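Wenbridge Workshop – Gallery: the Jillix hand gripper

Posted Apr 16, 2024

Jillix is a hand-held gripper with a camera on it, built on the shared benches at Wenbridge between other jobs. You carry it by hand and work the jaws yourself, and the recordings are meant for teaching an arm later on. The arm is called Marinho and at present it is a box of motors and a drawing. The build began in September with a set of printed parts and a lot of filing. Parts have come to 90 pounds so far, not counting the camera, which was already in a drawer.

The pictures are from the gripper's own camera, so you get the jaws from the user's side. Click to enlarge. 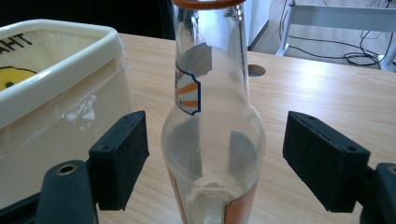 Jaws open either side of a glass bottle, with bits of the label still on it.

Glass is the awkward one. The camera sees straight through it to the table, and the shine changes as you move. We want 50 good recordings of bottles going into a bin before we try anything else with glass. A good one has the bottle in view from start to finish and no fumbling at the rim. The count stands at 11.

The finger pads are the fourth set. The earlier ones were too narrow and let round things swing.

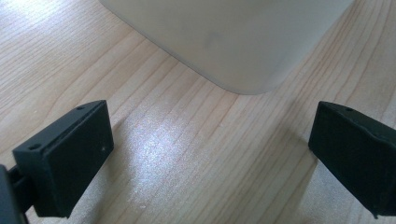 Bench glare is the other thing on the list. Pale wood throws the light back and the exposure shifts when the gripper tilts down, so we plan to fix the exposure by hand and compare. A matt cloth would be easier, but then every recording would need the same cloth.

Still to do:
Stiffer return spring for the trigger
Shorter screws in the arms, 4 needed
Labels for the recording folders – date first, then object
Strain relief on the camera lead

Print files for the pads are on the workshop's shared drive, in the folder marked Jillix. The older gripper, Mindar, has its own gallery page.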